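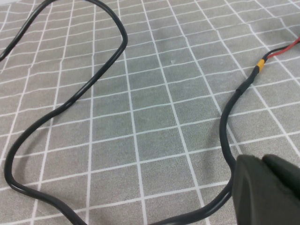

Can I run the control box for a small automation build off one long two-wire lead?

You can, as long as the lead only carries low voltage and you give the joint at the box end as much care as the box itself. Most of the trouble we see at the Stirdale shared workshop comes from that joint, or from a cable that was coiled badly and then bent the same way every time it was put out.

These tips come out of our feeder build, a bench machine that moves small parts from a tray to a bin. They apply to nearly any home project with a button box on a cord.

Cut the lead longer than you think you need. Ours is 2000 mm, and the first one was too short to reach the bench from the power supply without lying across the place where people put their elbows. Lay the cable out on the bench before you cut. Follow the path it will really take, around the legs and behind the vise, and then add 300 mm for the strain relief and for one bad crimp.

Let a new cable relax before you fasten it down. Cable off a reel wants to go back to the reel. Put it on a flat surface in wide, easy curves and leave it overnight. If it still fights you, warm it in a sunny window for an hour. Don't pull it straight by hand over a table edge. That can damage the strands inside, and you won't find out until the machine starts dropping out.

A cloth or mat under the work saves a lot of bother. Small screws don't roll off it, and a printed grid lets you set things square without a ruler. Smooth out the wrinkles first if you plan to measure by the lines.

Stripping the outer jacket

Score the jacket lightly all the way around, then bend it at the score until it opens. If you cut right through in one go you will nick the wires underneath. Look closely at the insulation on both. A nick that shows copper means you start over.
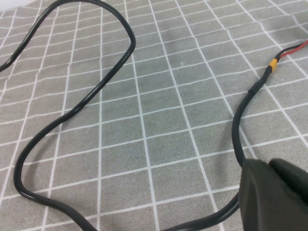
Slide the heat-shrink on before you join anything. Everybody forgets this once. Push it well back from the heat of the iron or it will shrink where it sits. Stagger the two joints so they can't touch, cover each one separately, and then put a larger sleeve over the end of the jacket.

Nithin Poduval adds a band of colored tape at each joint on every lead he makes. Pick one color for the whole build and stick with it. When a machine has three or four cords going under a table, a bright band shows you where the joints are so you can check those first.

Give each joint a gentle tug and then test with a meter while you bend the cable back and forth. A reading that jumps means a poor joint, however neat it looks.

Laying out the buttons

Keep the stop button at one end of the row, and make it the biggest thing on the box. Start and reset can be close in size. Colors help, but two reds next to each other will be mixed up sooner or later, so put a label beside each one. We use paper labels under clear tape until the layout has been in use for a few weeks, then make proper ones. 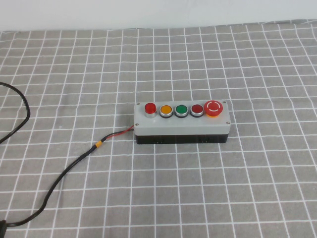
Space the holes so that a gloved finger can press one button without brushing the next. Mark the centers on masking tape stuck to the lid and drill through the tape. A step bit makes a cleaner hole in thin plastic than a twist bit does. Run it slowly.

Buppha Nakpan suggests leaving the lid screws a quarter turn loose until all the wiring is in and checked, then tightening them corner to corner. Plastic threads strip easily, and you will have the lid off more often than you expect.

A stop button on a hobby box should cut the power to the motors directly. Don't rely on the program to notice it. Test it at the start of each session with the machine running empty.

Storing the lead

Coil it over and under, in loops as wide as a dinner plate, and hold it with a cloth strip. Don't wrap it around the box. That puts the sharpest bend right at the joint.

Questions or corrections: leave a note at the Stirdale workshop desk
© 2019 Stirdale Shared Workshop
Back to top

Related tips
Getting a stripped screw out of soft plastic
Choosing a step bit for thin lids
What to keep in a soldering drawer
Building the Saithong tray stand
Cleaning up after the July open bench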